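Chapter 4
Teaching the Arm to Pick Something Up

By now you have a bench, a power supply that doesn't smell funny, and a computer that can talk to your motors. Good! This chapter is where I got stuck for most of February, so take it slowly.

I built my arm in the shared workshop at Hakala, on the end of a bench that Leena Nurmi let me have as long as I swept under it. My plan was simple – get the gripper to close on a block and lift it. I wrote the program in one evening, pressed go, and drove the fingers straight into the bench top. Then I fixed a number and did it again (a little to the left). Ulla Laitinen, who was trying to glue a chair two benches over, asked if I could please crash it somewhere else.

So I did. I built the whole job over again in a simulator and spent 17 evenings there before I touched the real motors. It was the best choice I made on this project, and I'd like you to start there too.

What You Need for This Chapter

A laptop, the simulator you set up in Chapter 3, and the arm model that came with it. Your own arm will look different and probably a lot scruffier (mine has tape on it), but the steps carry over. Leave the real one switched off for now.

4.1 Open Fingers, Straight Down

Before any grabbing, we need a good waiting pose. Get the hand over the red cube with the fingers pointing straight down and open wider than the cube, then stop there and look at it from a couple of sides. I save this pose under the name "hover" and every program in the book comes back to it. 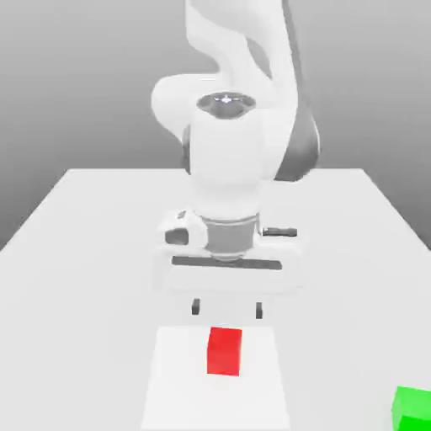 4.2 Finding Your Hover Height

Load the practice table and move the hand down in small steps, writing down the height each time. My first try at a safe number was 43 millimeters between fingertips and cube, and I still use it when I'm tired.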